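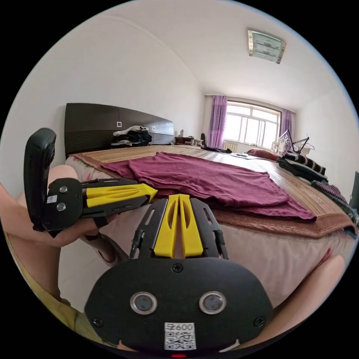
I got to Skodgate early and she already had the kettle on, which set the tone nicely. She's been changing beds for a living for 20 years, first at a seaside guest house and now at the Halliday, and I'd asked if I could pick her brains about sleep, sheets and why hotel beds always feel better than mine.

"It's the ironing," she said, before I'd even got my coat off. "People buy dear sheets and then pull them out of the dryer in a ball. What did you expect?"

I confessed that I don't own an iron (she was very good about it). Her advice for people like me is to take everything out a bit damp, hang it over a door and smooth it down by hand. She swears by plain cotton and won't hear a word about satin. "You slide about. I spent a whole night in May chasing my own pillow."

We got on to duvets. She has two at home, a thin one and a thick one from a little shop in Skikberg, and swaps them when she feels like it - no rules about seasons. Pillows she's stricter on. "Up to five years if it's a decent one. Fold it in half, and if it stays folded, bin it."

What about all those cushions? She laughed so much she had to put her mug down. At the Halliday they used to put three on every bed, and guests threw them straight on the floor. "Then I'd pick them up. Every morning! I was so pleased when they went."

I asked what she does when she can't sleep herself. The radio, mostly, turned down so low she can't follow it, and a window open even in the cold. She tried one of those Ponatell sleep teas once and said it tasted like a hedge.

Before I left she showed me how to do a proper corner. I've tried it at home since and mine still comes out like a badly wrapped parcel, but I'm getting there!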